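写给要用手持夹爪采数据的朋友：我们磨出来的几条规矩

2018年7月30日

上个月答应了好几位读者，要把我们组里那份操作规范整理出来，拖到今天才动笔，实在不好意思。一半是忙，一半是我总觉得它还不够成熟，墙上贴的那张纸每隔几天就被人用圆珠笔改一处。后来 Adanech Birhane 跟我说，你等它成熟，怕是要等到退休，先发出来让大家挑毛病嘛。她说得对，所以就有了这一篇，写得啰嗦，请多包涵。

先交代一下背景。我们这个项目内部叫 Plistine，做的是家务类动作的示范采集，扫地、叠毛巾、收拾桌面之类。第一批攒了1,000条，兴冲冲拿去训练，结果回头检查的时候发现有好多条根本不能用：有的标记块被袖子挡住了，有的开头没有静止段，还有的干脆左右手标反了。那几天大家的脸色都不太好看。于是我们停下来，老老实实写规范，再重新开始。
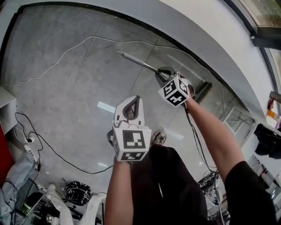
规范里我最看重的一条，是关于线的。很多人一上来就问夹爪的开合精度、标定的误差，我理解，那些东西听起来比较像技术，可是真正让一天的活儿白干的，往往是脚底下。扫地这个任务尤其麻烦，人要走动，胳膊要伸出去，扫帚头又贴着地面。你看右手夹爪夹着扫帚柄靠近扫帚头的地方，一根黑线顺着胳膊垂到地上，再往外还有一根细细的白线弯弯曲曲地躺着，人只要多扫两下，就得惦记线的事。所以我们现在写的是：每条开始之前，先空手把动作走一遍，走到哪里，线就理到哪里，理不开的就换站位，别指望自己录的时候会记得绕过去。录着录着人就忘了，这个我有亲身教训，膝盖上还青着呢！

第二条讲标记块。夹爪上面那个印着黑白图案的方块，是整套定位的根基，规范要求每天开工前用干的软布擦一次，不许用酒精（我们有一组就是这么擦花的，心疼了好久）。动作过程里，头部的视角要尽量能看到两只手的标记，实在做不到，至少保证有一只手是清楚的。衣服也有讲究，袖子要么短，要么收紧，宽大的袖口一律不行。夏天这条没什么人抱怨，等到冬天恐怕就要吵架了。

第三条，开头和结尾各留2秒静止。就这么一点时间，新来的同事总嫌浪费，可后期对齐的时候全靠它。我们试过缩短，对不齐的比例马上就上去了，后来再没有人提这件事。静止的时候手放在身前，夹爪张开，不要拿着东西，也不要聊天，因为人一聊天肩膀就会晃。

第四条是关于“不许重来”的。这一条争得最久。有人主张动作失误了就应该当场删掉重录，这样数据干净；Adanech 坚持失误也要留，打上标签就好。她的理由是，人扫地本来就会漏扫，会把柄夹歪再调一下，这些调整恰恰是模型最需要学的。我起初站在另一边，后来翻了翻录像，慢慢被她说服了。现在的写法是：安全方面的失误立刻停，其他的照常做完，录完以后由另外一个人来打标签，自己不给自己打。

第五条管休息。每录满25条，必须放下夹爪歇一会儿，喝口水，甩甩手腕。这东西单手拿着不觉得沉，举一个下午就知道厉害了。我们原先没有写死，全凭自觉，可是做得顺手的人最不愿意停，手酸了之后动作就变形，夹得也不稳，录下来自己都看不下去。

还有一些零零碎碎的，写在纸的背面：插线板放在走动范围以外；每个任务换人的时候，夹爪左右要口头报一遍；文件名当天改完，不过夜。最后这条是我加的，组里都说我唠叨，随他们说去。

第二批的目标是2,000条，打算八月里录完。Alemayehu 那边的朋友用的是另一套设备，他们的规矩跟我们不太一样，比如他们要求全程站定不走动，我觉得对扫地来说太拘束，但收拾桌面也许值得借鉴。等我去看过再写一篇。你们那里如果有更好的理线办法，请一定在留言里告诉我，扎带、魔术贴、背包我们都试过了，背包目前排第一，就是热。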